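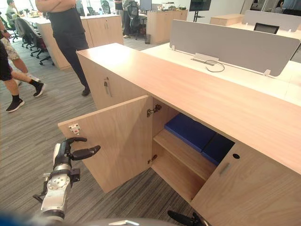 Cabinet door open, what look like binders in.

Trying the Virkport door kit on office cabinets? Few tips from our September trial.

Open the door all the way before you teach anything. Half open = bumped shelf. Hinges first, check the screws, then let the arm near it. Start slow – 18 on the speed dial, not the 170 it ships with.

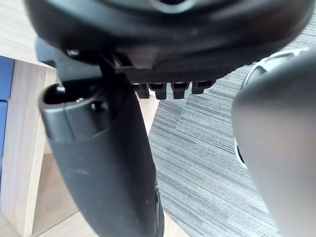 Wipe the fingers down between runs, dry cloth, no spray. Dust gets in evrywhere. Re-zero after every 4 doors or it drifts. Manual says 3 is enough for the trial licence, skip that page.
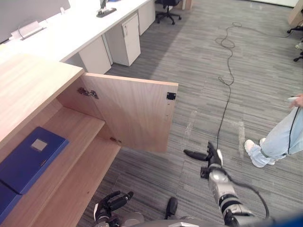

Binder flat on the shelf, controller in hand.

Lay binders flat, standing ones tip. Keep cable slack off the casters. Worth the rental? For doors yes – drawers, wait for teh update.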